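I have been trying to drink less coffee since December, and I'm going to tell you how it's going, mostly so my sister will stop asking me by text.

Short version: I'm down to one cup a day. Long version: I started at a number I would like to keep to myself, but a bag of beans was lasting me a very short week and the girl at Ayele's (the coffee place by the bus stop, with the green awning) had started grinding mine when she saw me crossing the street. I didn't feel wired or anything dramatic like that. I just couldn't fall asleep before one in the morning, and then I'd get up tired and drink more of it!

My first plan was to quit all at once. I lasted until 3 p.m. The headache was so bad I lay on the bathroom floor with a wet washcloth over my eyes, and then I got up and made a full pot. So that was day one.

The second plan came from my neighbor Bereket Gashaw, who is 60 and drinks more coffee than anyone I've ever met, but he also sleeps like a baby, so I listened. He told me to stop making pots and make one small cup at a time, by hand, slowly enough that it's a bit of a pain. He was right about the pain part. Grinding, boiling, waiting, pouring, waiting again... most afternoons I get as far as filling the kettle and then wander off to do something else.

I also bought a smaller mug. My old one was a monster from a gift shop in Gerska and held nearly double what I thought it did. I measured it with a measuring cup one night and was pretty horrified. It's a pencil holder now.

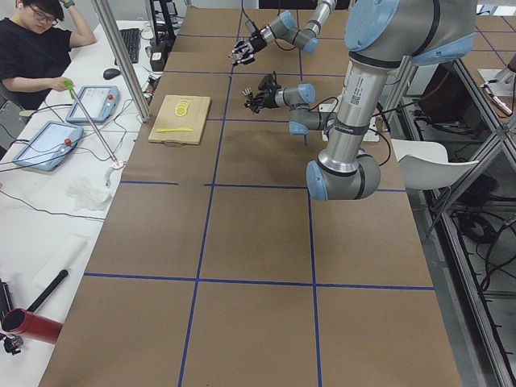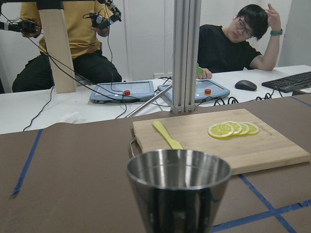

Anyway, the decaf question. I tried three kinds and two of them tasted like a wet paper bag. The third, a dark roast called Wurov, is pretty good with milk, and I have it after dinner when I want something warm and don't want to be up reading about shipwrecks at midnight. It was 30 percent off when I found it, so I bought way too much, and if you live near me you're getting some.

Sleep is better. I'm usually out by eleven now, and I've stopped waking up at 4:42 for no reason. The mornings are still rough until I've had my one cup, and I get a little snippy around lunch (sorry, everyone at work). I do miss the second cup, the one I used to have on the porch with the crossword. Tea isn't the same, so please don't write to me about tea.

Next month I might try moving the one cup later, to ten or so, and see if lunch gets any easier.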